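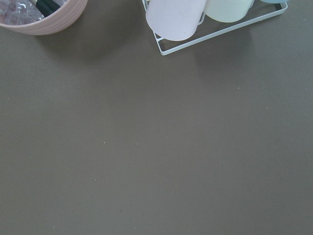

Chapter 3

Paper and Card: Choosing, Cutting and Folding

What this chapter covers

Most paper craft projects go wrong before any glue comes out. The sheet is too heavy for the fold, the grain runs the wrong way, or the blade is dull. This chapter deals with the material itself. By the end of it you should be able to choose a suitable weight of card for a simple project, find the grain, and score and fold a clean edge. Decoration is left for later chapters.

You will need the same basic kit as in Chapter 2: a cutting mat, a metal ruler, a craft knife with a fresh blade, a bone folder and a pencil.

3.1 Weight and thickness

Paper is sold by weight, given in grams per square metre and usually shortened to gsm. Ordinary printer paper is light. Card for greeting cards is a good deal heavier, and the board used for box lids is heavier again. Weight is a fair guide to stiffness but it doesn't tell you everything. A soft, fluffy sheet can be thick and still weigh very little, while a smooth coated sheet of the same weight may be quite thin.

Colour is another thing to check. Some coloured card is dyed all the way through and some is white in the middle with colour on the surface only. Tear a small corner off a scrap to find out. A white core shows along every fold and every cut edge, and it can look good if you plan for it.

Students using the Lulstead sample book will find the lightest sheets at the front and the boards at the back. Handle each one before you read the label. Try to flex it, and listen to it as well, as crisp papers rattle and soft ones don't.
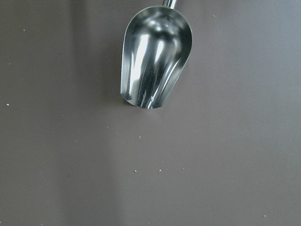 A polished metal scoop.

3.2 Grain

Machine-made paper has a grain. The fibres tend to line up in one direction as the sheet is made, and the paper bends more easily along that line than across it. A fold made with the grain is smooth. A fold made against it is likely to crack, and in heavy card the crack will show.

To find the grain, lay the sheet flat and bring one edge over towards the other without creasing it. Press down lightly with your palm and feel how much it pushes back. Turn the sheet a quarter turn and do it again. The direction with less push is the one where the bend runs with the grain. Mark it on the back with a light pencil arrow.

With very small pieces the bend test is hard to judge. Tear a scrap instead. It tears fairly straight with the grain and wanders when torn across it.

3.3 Scoring and folding

Scoring means pressing a line into the card so that it folds where you want it to. Hold the ruler firmly, place the tip of the bone folder against it and draw it towards you. Two light passes are better than a single hard one, which can split the surface.

Fold light card slowly along the line, then run the flat of the bone folder down the crease. If the card has a shiny finish, put a piece of scrap paper over it first or the tool will leave a mark.

Project 3A: The Pamevstead folder

This is a plain folder with a pocket, made from one sheet of card. It has three folds. Cut the sheet with the grain running parallel to the spine, score all the lines before folding any of them, and keep your offcuts for the exercises in 3.4.

Check your work

Open and close the finished folder a few times. The edges should meet and the spine should show no cracks. If it has cracked, compare the fold with your pencil arrow before you cut a new sheet.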